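Shared kitchen at Grenia House to open in September

Aug 1, 2025
By Ea Þorgeirsson

I've been moaning about the lack of anywhere decent to cook in our end of town for years, so you can imagine my face when the letter came through the door on Tuesday. The old Platevon offices on the corner are getting a shared kitchen — a proper one, open to anyone who lives nearby — and it should be up and running in September!

Gönül Dağdelen, who has been pushing for it longer than anyone, told me the money is all in place. The last £3268 came from the summer fair, which I missed (I was at my sister's, and I'm still cross about it). There'll be three cooking spots to book, and a two-hour slot will cost you £3.

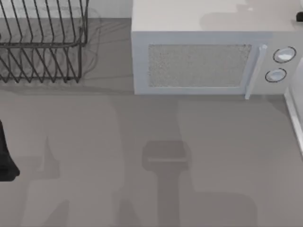
Image: Tessier Design

I popped round to ask the neighbours what they thought. Recep Aydoğan wants to run a bread morning and has already started a list of names, mine included. Yao-tsung Tse is less sure. He lives right behind the building and worries about bins and late-night chatter, and I can see his point, having lived over a chip shop myself. Gönül says the doors will shut at nine, and that they're still talking about where the bins will go.

So far 255 people have put their names down to use it, so I'd get in early if you fancy a weekend slot. Forms are at the library desk, or you can ring Gönül in the mornings. I've asked for Sunday afternoons, and I'm bringing my own knives.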